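When the arm drops your blocks: what I check first

February 8, 2023
By Greer Pringle

My workshop arm stalled three times in December, and each time I blamed the gripper. Wrong! It was the cable. Ours loops round the joint on its way to the wrist, and one sagging strand can snag when the arm reaches into a corner of the bin (Finlay found that one, after I'd spent an evening swearing at the fingers).

So now, before any picking, I hit stop, lock the power off and run my hand along the whole loop. Anything dangling gets tied back, leaving enough slack for the wrist to turn.
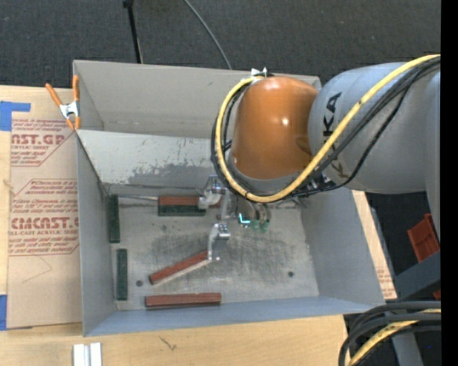
Keep the bin still

A bin that creeps is nearly as bad. I put a spring clamp on the rim and pencil round the base on the table, then look again after 11 picks or so. And please, don't reach in to straighten a block while it's live, however slow it looks!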